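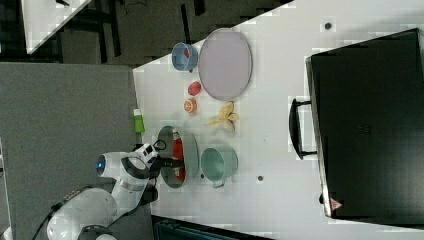 Setting Up and Clearing the Play Kitchen Table

Norberg Learning Center, Room 142

These instructions apply to all staff who use the kitchen set in Room 142. Please allow 5 minutes at the end of each session.

1. Clear the food first. Place the banana, the orange and the small red fruit in the food bin. Check inside the pan and the bowl - small items are often left there.

2. Stand mugs upright and move them to the middle of the table. A mug left on its side can roll.

3. Stack the tableware by size, with the oval plate at the bottom and the bowl on top. Frying pans are stored separately on the lower shelf, handles facing the wall.

4. Wipe the tabletop with a damp cloth, including the edges. Marks that remain should be reported to Malte Ruppert.

5. Return the bin to the cupboard and sign the sheet inside the door.

Missing items may be replaced from the supply room. Requests received by noon are filled the same afternoon.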